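**Sprechnotizen, 16. März 2023 - Abendforum Hokside, Thema: Entwicklungshilfe und wer sie kürzt**

Erst mal hallo sagen, Wasser hinstellen, Handy aus!

Ich fange mit der Kürzung an, weil da alle gleich wach sind: Im Januar sind beim Programm Visow 20 Prozent weggefallen, und zwar mitten im laufenden Schuljahr. (Kurz warten. Nicht gleich weiterreden, das mache ich immer.)

Dann die Geschichte mit den 7 Gesundheitsposten - vier davon haben jetzt nur noch vormittags auf. Wer nachmittags Fieber kriegt, läuft eben bis in die Kreisstadt. Ich will hier wirklich nicht jammern, ich will, dass man sich diesen Weg mal vorstellt!

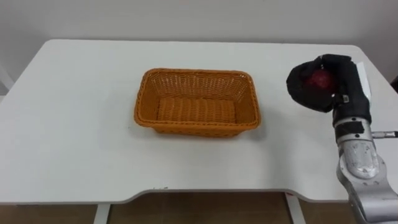 Und gleichzeitig reden wir im Haushalt über Sicherheit, als hätte das eine mit dem anderen nichts zu tun. Frage in den Saal: Wer hat den Bericht der Stiftung Netell gelesen? Falls keiner, Seite 80 vorlesen, nur den zweiten Absatz, der erste ist furchtbar trocken.

Gegenargument ernst nehmen: Geld versickert, ja, kommt vor. Dafür gibt es Prüfungen, und die kosten auch Geld (das streichen sie nämlich gern zuerst).

Zum Schluss die Unterschriftenliste, liegt am Ausgang. Dann Fragen, bitte kurz!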